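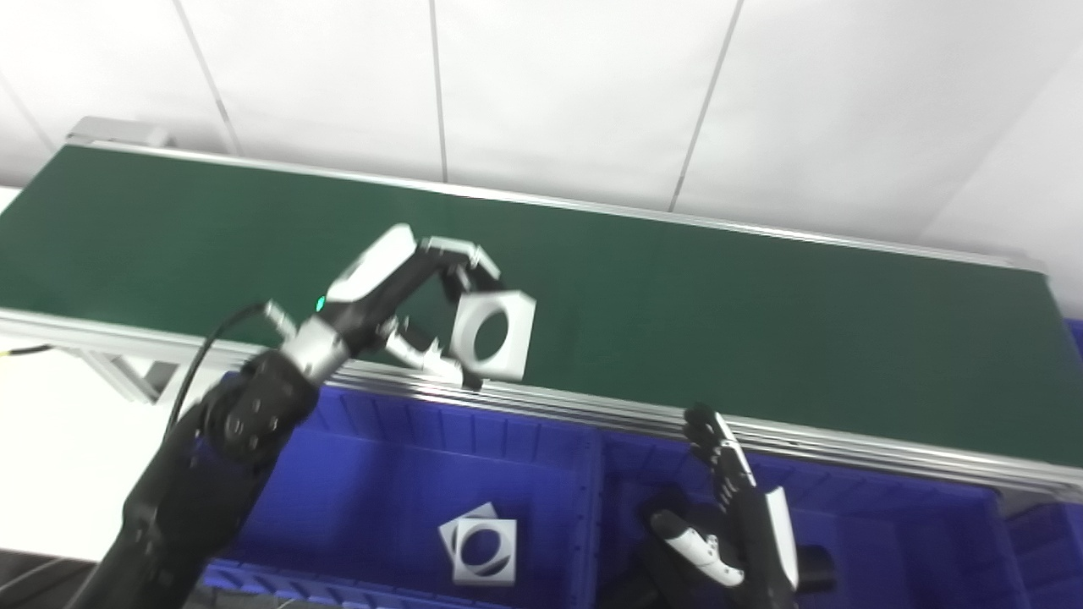
발표 메모 (내 것만, 배포 X)
20분 + 질문. 물 챙길 것.

시작
인사 짧게. 마르야타 무스토넨 씨 초대 감사. 이름 발음 주의, 무스토넨.
오늘 얘기: 동네 빵집이 호밀빵 하나를 계속 굽는다는 게 뭔지. 레시피 강의 아님. 레시피 달라는 분은 끝나고.

슬라이드 1. 프렐뷔
작은 항구 마을. 겨울에 해가 거의 안 뜸. 관광객은 여름에만.
빵집 이름 예스켈레이넨. 간판 글씨 반쯤 벗겨짐, 다시 안 칠함.
새벽 3시 반에 불 켜짐. 가게 문은 7시.
내가 처음 간 건 5월. 아직 추웠음. 장갑 얘기 여기서 하면 길어짐, 생략.

슬라이드 2. 반죽 종
종 하나로 계속 이어 옴. 언제부터인지 집안마다 말이 다름. 할머니 쪽은 전쟁 전, 삼촌 쪽은 전쟁 후. 싸움 남.
기록으로 확인되는 건 장부뿐. 장부에 적힌 굽기 횟수 1261번. 그 전 장부는 물에 젖어서 없음.
강조: 종이 오래됐다고 맛이 오래된 게 아님. 밀가루 바뀌면 맛도 바뀜. 온도도.
(여기서 숨 쉬기. 지난번에 너무 빨리 말함)

슬라이드 3. 호밀
예전엔 이웃 농가에서 받음. 농가가 접으면서 일타노 제분소로 바꿈.
첫 주 반죽 다 실패. 물을 너무 많이 먹음. 회분 차이라고 설명하긴 하는데 본인들도 확신 없음.
결국 물 줄이고 발효를 2시간 늘림. 그걸로 겨우 잡음.
단골 반응: 껍질이 달라졌다, 신맛이 늘었다. 한 분은 아직도 안 오심.
청중한테 질문: 재료 바뀐 거 손님한테 미리 말해야 하나? 손 들어 보라고. 안 들면 그냥 넘어감.

슬라이드 4. 크기와 값
한 덩이 640그램. 옛날엔 더 컸음, 정확한 무게는 모름.
값 안 올리려고 줄인 거 맞음. 숨긴 적 없음. 계산대 옆에 종이 붙임.
에스코베도 씨 의견 인용: "줄일 거면 모양을 바꾸세요. 같은 모양으로 작아지면 속은 느낌이 듭니다." 해리엇 에스코베도, 폴렐 협동조합에서 포장 일 하던 분.
그래서 둥근 모양에서 길쭉한 모양으로 바꿈. 썰기는 편해졌는데 가운데가 잘 안 익음. 오븐 뒤쪽 자리 못 씀.
반죽 사진 두 장 띄우고 잠깐 둠. 설명 길게 하지 말기.

슬라이드 5. 사람
지금 굽는 사람은 딸이랑 조카. 둘이 번갈아.
견습생 받은 적 있음. 새벽에 못 일어나서 그만둠. 본인이 웃으면서 얘기한 거니까 이건 말해도 됨.
손으로 배우는 부분: 반죽을 손가락으로 눌렀을 때 돌아오는 속도. 글로 쓰려다 세 번 실패함. 나도 못 씀.
조카는 시계를 봄, 딸은 안 봄. 빵은 둘 다 괜찮음. 솔직히 나는 구별 못했음.
시간 남으면 버터 일화. 안 남으면 건너뛰기.

버터 일화 (1분)
첫날 아침에 갓 구운 빵 달라고 했더니 안 줌. 호밀빵은 하루 지나야 먹는 거라고. 어제 빵에 버터 두껍게 발라 줌.
맞는 말이었음. 갓 나온 건 칼에 다 들러붙음.

슬라이드 6. 배달
섬 쪽 가게 14곳에 보냄. 배편이 하루 한 번이라 굽는 시간이 배 시간에 묶임.
바람 세면 배 안 뜸. 그럼 그날 빵은 말려서 건빵처럼 팜. 의외로 이게 더 잘 나감.
건빵만 하자는 얘기도 나왔다가 접음. 삼촌이 반대.
배달 상자는 돌려받음. 근데 자주 안 돌아옴. 상자값 얘기는 질문 나오면.

슬라이드 7. 남은 문제
오븐 수리할 사람이 가까이 없음. 부품도 주문하면 한참 걸림.
제분소가 호밀 품종 또 바꾼다는 소문. 확인 못 함, 단정하지 말것.
이어받을 사람은 있는데 건물이 문제. 임대 계약 내년까지. 집주인 이름 말하지 말기!!
조카는 옮기자, 딸은 남자. 결론 안 났음. 나도 결론 없이 보여 줄 생각.

예상 질문
- 종 나눠 주나요? → 줌. 유리병 가져가면 됨. 택배는 안 함.
- 통밀로도 되나요? → 됨. 근데 딴 빵임.
- 글루텐? → 의사한테 물어보시라고. 길게 답하지 않기.
- 왜 이 빵집이냐 → 길 잃어서 들어갔다고 사실대로.

마지막
장부 마지막 쪽 사진. 읽어 주기: "비. 배 없음. 반죽 좋았음."
감사 인사, 시식은 뒤쪽 테이블. 빵칼 하나뿐이니 줄 서 달라고. 버터는 무스토넨 씨가 가져오심, 꼭 언금할 것.
리모컨 돌려주기.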